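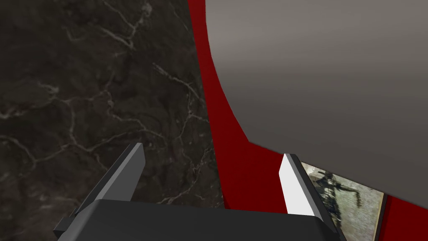 Re: Hevdale film evening, August

Hello all,

Filipa Paiva wrote:
> Has anyone seen Homimis yet? I've been told it's slow, and I'm
> wondering if it would suit our August evening or send people
> home at the interval.

Filipa, I have, twice now, and I'd love us to show it! It is slow, I'll grant you that, and the first 17 minutes are mostly a grandmother and a boy waiting for a ferry and hardly speaking. But the boy has a stammer, and the film simply lets him finish his sentences (my sister had one as a child, so I was in pieces by the ferry ticket business). The songs are lovely too, all three of them.

My only grumble is the uncle, who shouts his way through the wedding and seems to have wandered in from another picture altogether.

It's a 12 certificate, so the older children could come. Shall we say 7.30, with tea first?

Warmest wishes,
Indrek Jankauskaitė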